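Why Your Desk Has Stripes (and a Hole)
From the Redeline Kids page of big ordinary questions

Look down. If you're reading this at a desk, you are probably leaning on one of the least noticed things in your life. You have put your elbows on it, your lunch on it and, let's be fair, some texta. You have likely never asked it a single question. We'll do the asking.

Question one: what are the stripes?

They're called grain. A tree grows a new layer of wood under its bark, usually one each year. Wood that grows quickly in spring tends to be paler, and wood that grows slowly later on tends to be darker. Slice straight across the trunk and you get rings, like a target. Slice along the trunk and the same rings turn into long lines.

Now for the fancy bit. If the saw goes along the trunk but well away from the middle, it shaves through the curved layers and leaves tall, pointy ovals nested inside one another. Woodworkers call this cathedral grain, after the arches in very large churches. It's a grand name for something you rest a sandwich on.

Question two: is it really wood?

Maybe. Plenty of desks wear a laminate, a thin hard skin with a wood pattern printed on it. Laminate is cheap, tough and easy to wipe, and it has never met a possum. Grown-ups get fooled by it all the time, then say they knew.

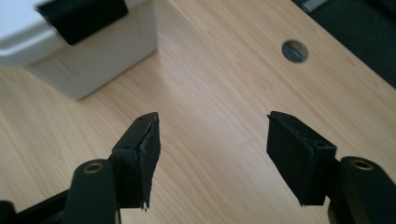
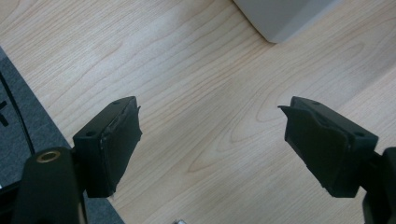 Pale tops, both with grain running on the diagonal.

One reader, Irkum, wrote in to say that the best test is to go hunting for twins: find a knot or a wiggle you like, then search the rest of the desk for exactly the same one, and if it turns up again you've caught a printer at work. Irkum tried this during maths. We can't recommend the timing, but the method is sound. A tree doesn't repeat itself. A printed pattern often does, if the desk is big enough to fit it in twice.

Question three: what's the hole for?

Some desks have a round cap set into the top. It's called a grommet, a word you should say out loud at least 2 times. Lift the cap (ask first) and there's a hole for computer cables, so they can go down to the power point without draping over the edge and catching on your knee. The cap has a slot to let the cables through. It also lets through paper clips, crumbs and the good eraser.

To find out what's under yours, get permission and a torch, and crawl in from below. Mind your head on the way out.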